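Knöpfe, Haken, Geduld - Besuch in der Änderungsschneiderei

Kurz vor Feierabend, Laden in Ollstead noch voll. Die Inhaberin redet beim Abstecken weiter.
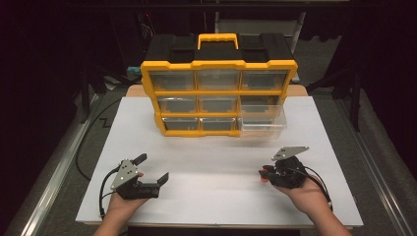

"Im Januar kommen alle mit Reißverschlüssen", sagt sie. Skihosen vor allem. 14 Stück hängen gerade an der Stange, 4 davon eilig. Angefangen hat sie mit Strümpfen - "Laufmaschen aufnehmen, das kennt heute keiner mehr". Und die Preise? "Zu niedrig. Ein neuer Mantel kostet 800, aber beim Futter wird gehandelt." Nachwuchs sucht sie seit Jahrn. Aufhören will sie trozdem nicht. "Erst die Stange leer, dann reden wir."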